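## 4. Joint Layout and Early Cracking

### 4.1 Survey sections

The Ceris and Madigan districts were chosen for the joint survey since both had sidewalks replaced under one city specification, with slabs placed directly on compacted base. The specification sets slab thickness and minimum cement content but leaves joint spacing to the contractor. In practice this produced two layouts. Contractors in Ceris cut joints at a spacing close to the width of the walk, giving panels that are nearly square. Those in Madigan used a longer spacing and saved on sawing, so the panels there are long rectangles.

A total of 261 panels were rated. Panels next to driveways, tree pits and utility covers were rated separately and do not appear in the totals below – the restraint at those edges is different enough that pooling them would hide the effect of joint spacing. Panels with patches or surface sealer were left out of the survey entirely.

### 4.2 Rating method

Each panel was walked twice, in opposite directions, in the early morning. Low sun makes fine cracks easier to find, and the second pass picked up several that had been missed on the first. Cracks were grouped by form:

- **Transverse**: a single crack running from one long edge to the other, usually near the middle third of the panel.
- **Corner**: a crack crossing two adjacent edges.
- **Branching**: a crack that forks at least once, with or without reaching an edge.
- **Map**: a closed network of fine cracks limited to the surface paste.

A crack that could fit two groups was placed in the one that better matched its widest portion. Width was read with a plastic comparator card at three points along the crack and the largest reading was kept. We did not try to measure depth in the field. Cores were taken from nine panels to check the relation between surface width and depth, with results given in Section 5.

Faulting at the joints was measured with a straightedge and a feeler gauge. Readings were taken at both ends of each joint and at its center. Where the two end readings differed in sign, the panel was marked as rocked and excluded from the faulting average, though its cracks were still counted.

### 4.3 Transverse and corner cracks

Transverse cracks were far more common in the long panels. This agrees with the usual account of drying shrinkage, in which tensile stress builds toward the middle of the slab as friction with the base resists shortening. In the square panels the same shrinkage is taken up mostly at the sawed joints. Joint openings in Ceris were more even than in Madigan, where a wide joint was often followed by two or three that had hardly opened.

Saw timing matters as much as spacing. Placement records for one part of Madigan show that sawing was delayed overnight on a stretch of walk near Iltach Avenue. Several cracks on that stretch run within a hand's width of a joint and roughly parallel to it, a pattern that suggests the crack formed before the cut was made. Once a crack of this kind is present the joint beside it does little work, and in most cases we found the joint still closed below the saw cut.

Corner cracks followed no clear trend with spacing. They were associated with soft base at the curb side – a probe rod could be pushed in at the joint by hand at most of these locations – and should be treated as a support problem.

### 4.4 Branching cracks

Branching cracks were the hardest group to explain. They do not line up with the direction of greatest restraint, and many end inside the panel. Two causes are considered. The first is plastic shrinkage in the hours after placing, when the surface loses water faster than bleed water can replace it. The second is later loading over a spot where the base has settled, so that the slab bends in two directions at once.

The two can be partly told apart by how the crack passes the aggregate. A crack formed in fresh concrete goes around the coarse particles, while one formed in hardened concrete tends to break through them. Where aggregate was exposed at the surface this could be judged with a hand lens. Elsewhere the question was left open, and the panels were logged as branching, cause not assigned.

Figure 1 shows the general pattern of slab joints and branching cracks to which this group refers.

**Figure 1.** Concrete sidewalk with a transverse joint and branching cracks in the nearest slab.

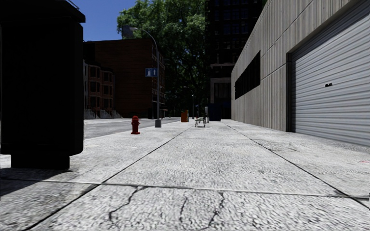 The branching group was therefore kept apart from the transverse group in the regression of Section 5, and panels with no assigned cause enter that model only through their joint spacing and faulting terms.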